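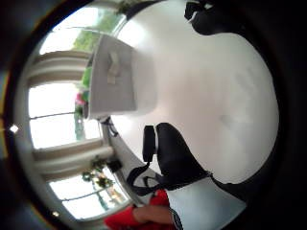 Basket Night in Fultwood

Our basket weaving evening drew 25 people, two of whom had read the note about soaking their reed beforehand. The rest of us spent the first hour chatting over a bucket.

Prodromos Chrysikopoulos drove over from Uvham to teach the twined base. He has made 103 baskets and remembers the faults in every one. Mine leans toward the parking lot, and he called it "confident."

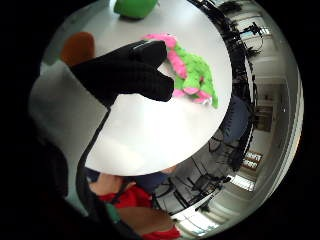

He also showed us how to pack a weave down with a fingertip before starting the next row, a step I had been skipping for years.

Next month we try handles. The kit is $55 and covers reed, hoops and waxed thread. Bring your own side cutters and an old towel. Sign up with Tsoukalas at the front desk, and please soak your reed.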